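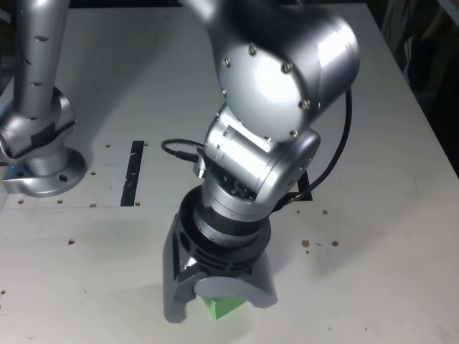

Ekkachai Ongart
I've been promising a thread on tabletop squares for weeks, so make yourself a cup of something and get comfortable. It's going to be long, because I love this stuff and I can't tell it short. Small colored cubes, a white table, a roll of black tape. That's the whole kit.

Ekkachai Ongart
Start with the table. White is lovely because the colors sing on it. A bright green cube on a white top is about the most cheerful thing I know before breakfast. But white shows everything - every smudge, every crumb, every pencil mark you swore you'd rub out later.

Ekkachai Ongart
A few of you asked in July how I keep mine clean and I'm afraid the answer is that I mostly don't. Warm water, a drop of dish soap, a soft cloth, then a dry cloth. A plain white eraser for the pencil. Please stay away from the scrubby side of the sponge!

Ekkachai Ongart
And please, please don't sand it. I once took 400 grit paper to a scuff on my old table at home, very pleased with myself, and ended up with a dull patch the size of a saucer that caught the light every single evening until I gave the table to my cousin in Grumow.

Ekkachai Ongart
Now the tape. I use Stuner black, bought from Ó Dubhghaill on the corner, and I like it because it tears straight and comes up again without leaving that gummy ghost behind. Any black tape with a bit of body will do. Shiny stuff scratches and you end up with little white glints in it.

Ekkachai Ongart
To make a square: put down the first strip and press it from the middle outward. Then the opposite side, then the other two, letting the ends overlap at the corners. Trim with a sharp blade and a very light hand. I mean very light - you're cutting tape, you're not cutting the table.

Ekkachai Ongart
People fuss over the inside measurement. I'd fuss over the width of the border instead. A thick dark border reads from across the table, so you can tell at a glance if a cube is in or out. My first ones were skinny little lines and we argued over every single cube.

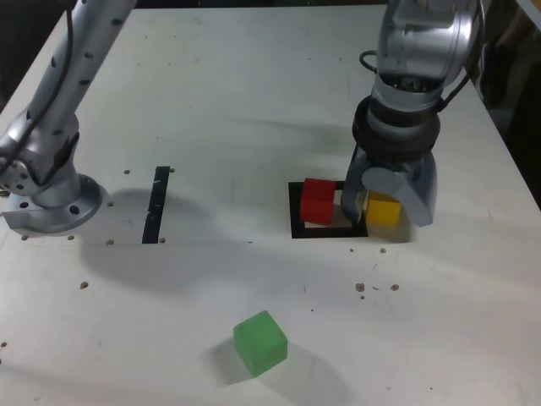
Ekkachai Ongart

Red in the left part of the square, yellow over by the right edge, green still to get its turn. I do like a thick border like that one, with the plain white left showing in the middle so there's somewhere for the eye to rest.

Ekkachai Ongart
Someone is going to point out the smudges and the specks, so let me get in first: yes, that top is due for the soap and the soft cloth. I'd go gently next to the tape, wiping along it and never across, or you'll lift an edge and it will collect fluff for the rest of its life.

Ekkachai Ongart
A single strip off on its own is handy too, by the way. At home I use one as a waiting line. Cubes wait behind it, cubes get played into the square, and when my nephew comes over he understands the rules without me having to say a word. (He then ignores them, but he understands them.)

Ekkachai Ongart
On choosing colors. Red, yellow and green are a good place to begin, as they're easy to call out loud. If you play with anyone who finds red and green hard to tell apart, swap one for blue and try it under the lamp you'll really be using. Our kitchen bulb turns half my collection brown.

Ekkachai Ongart
My collection, for those who like to know, is 174 cubes, mostly from the Trillthorpe odds and ends bin, where they sell them by the scoop. I keep them in 2 biscuit tins. I had them sorted by color for one glorious afternoon and I have thought of it fondly ever since.

Ekkachai Ongart
You don't need anything like that many. With 5 cubes and one square you can play the game my aunt taught us: first cube goes anywhere inside, each one after must sit next to the last without touching it, and a cube on the tape counts as out. It gets crowded in there very quickly.

Ekkachai Ongart
Set each cube down flat and let go slowly. If you drop it from even a finger's height it skids on a smooth top and takes its neighbor along, and then everybody has an opinion about where the neighbor was. Slightly rounded edges are kinder on the fingers, and on the table as well.

Ekkachai Ongart
When you take the tape up, go slow and pull it back low over itself. If a corner leaves some stickiness, a dab of cooking oil on a cotton ball, wait a minute, then the soap again. Test it somewhere out of sight if the table matters to you.

Ekkachai Ongart
I'll do circles another time, they're a nightmare in tape and I have feelings about it. Send me your squares, wonky corners and all, and tell me what color you always put down first. Mine's yellow.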